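The Kitchen Table Shift
May 2020

For most of its life, Sinis was a company you went to. You took the number 4 bus out past the reservoir, hung your coat by the door, and spent eight hours teaching machines to pick things up in a big cold room full of identical gray tables. There were 50 people on the day shift, and a good many of them had come over from the packing lines at Tsang when those lines were automated, which gave the lunchroom a certain gallows humor that I grew very fond of during the week I spent there.

The work has moved now. A lot of it is done in ordinary homes, with a gripper held in the hand, and the people who do it have had to work out what a job feels like when it happens a few steps from the stove.

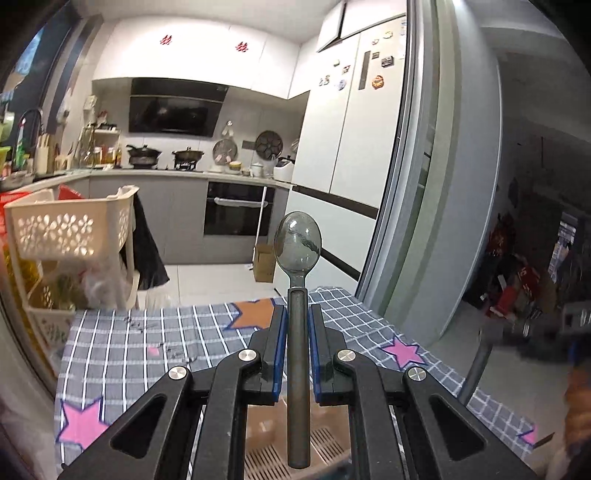 Collectors, as Sinis calls them, are paid by the shift and not by the piece, and this matters a great deal to them. I heard about it before I had my shoes off. A collector at home will spend a morning picking up a spoon by its handle, with a wok and a covered pot waiting on the cooktop across the room, and then she will set it down and pick it up again a little differently. The old hands from Tsang say it reminds them of training a new hire, only the new hire never gets any less polite or asks when lunch is.

Jiltavlow, the software that gathers up all this handling, wants variety more than it wants perfection. A clean grab is good. A fumble and a recovery can be better — and that took some getting used to for people who had spent years being timed on a line. One woman told me she apologized out loud to her first dozen mistakes. Her supervisor had to ask her, very kindly, to stop throwing them out.
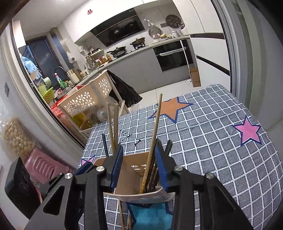 A chopstick holder in the jaws of a hand-held gripper. Utensils are among the fiddlier household jobs.

What has changed for the workers? Their backs, to begin with. Nearly everyone I spoke to mentioned how good it was to be done with lifting. Wrists are another story, and the company now asks for a break after every 103 grasps, a figure that came out of a long argument and that pleases neither side. Pay is a little better than it was on the packing line. The company of other people is a good deal worse, and there is a group chat that tries hard, mostly with recipes, to make up for it.
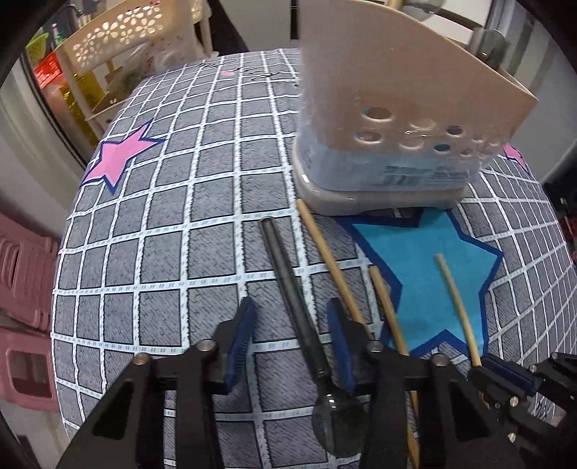

A clear spoon between the grip pads, with bamboo sticks on the cloth beside it.

The first robot to learn from all this is called Jiltitden, and Sinis hopes to have 500 of them at work in August, clearing tables in canteens. I asked the collectors how they felt about that, given that canteens have staff too. Some shrugged. One had a sister who clears tables, and they had talked it over at length and left it unsettled. Another said she would like to be there the first time it picks up a spoon — she wants to see whether it does it her way, from the handle, with that little tilt she has never been able to break herself of.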